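Bianca Avram on looking after a wooden table

Bianca Avram has been refinishing and repairing tables in Mamthorpe long enough to have opinions about dish soap. Her shop, Nosham, occupies the ground floor of a building put up in 1866, and most of her work comes from homes and small offices nearby. We talked in the late morning, between a phone call about a cracked leaf and a delivery of sandpaper.

She started out in kitchens. Her first employer, a cabinet firm called Hurnar, put her on doors and drawer fronts, and it was a couple of years before anyone let her near a tabletop.

"A door gets touched in one spot," she said. "A table gets touched everywhere. People lean on it, they slide plates over it, they do homework on it. So you learn a lot more from a table."

What she looks at first is the grain. She runs a hand along it before she says anything to the customer, and she looks across the surface from a low angle, facing a window or a lamp.
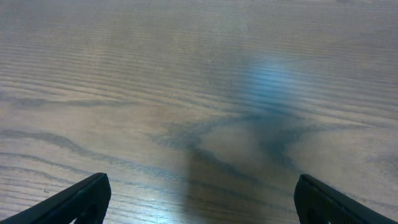
"You want light on it from the side," she said. "Straight down, every top looks fine. Get low and you find the dull patches, the wax somebody put on ten years ago, the ring from a flowerpot."

Most of the calls she gets are about tops that have gone cloudy or sticky. The owner usually thinks the finish has failed. Avram says the finish is often sound and the trouble is a layer of old polish with dust and cooking grease in it.

"They buy a spray, it looks good for a day, it goes dull, they spray again. I had one woman from the Huang building who did that every week for years. I took it off with warm water and a drop of soap. It took me most of a morning, and the table was fine under there."

Her own routine is short. She uses a microfiber cloth, folded into a pad, and wipes with the grain from one end to the other. When one face of the pad is dirty she turns it over, and then refolds it. If a dry cloth won't do it, she dampens it and wrings it out hard, then follows with a dry one.

She buys the cloths in bulk, 200 to a box, and keeps colors apart so the ones used with oil never end up on a finished top. They get washed without fabric softener. Paper towels she will use on a spill and for nothing else.

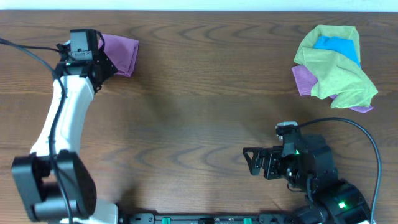
A folded purple microfiber cloth over a tabletop with dark, wavy grain.

I asked whether a strong grain pattern makes a table harder to keep clean. She thought about it for a while.

"It hides crumbs. It hides small scratches too, so families like it. But you can miss a sticky spot because your eye is following the lines. I tell people to use their palm. Your palm will find it."

On scratches she is patient up to a point. Light ones in the finish she leaves alone unless the owner is bothered by them. Deeper ones she will sand and recoat, and she charges for the whole top, not the spot, as a patch nearly always shows. She does not like sanding veneer and has turned down jobs where a previous owner had already gone at it with a machine.

"How much is left? You can't tell by looking. If I go through it, I've ruined your table and you've paid me to do it."

The largest top she has worked on was a meeting table for an office across town, delivered in two sections. She went through 52 sheets of 800 grit on that one and still has the receipt pinned above her bench.

For anyone who wants to do the least possible, she suggests a dry wipe after supper, coasters, and a felt pad under anything heavy. She also says to move the fruit bowl now and then.

Her own kitchen table came from her aunt and has a burn mark near one end. She has never fixed it. She sits at the other end.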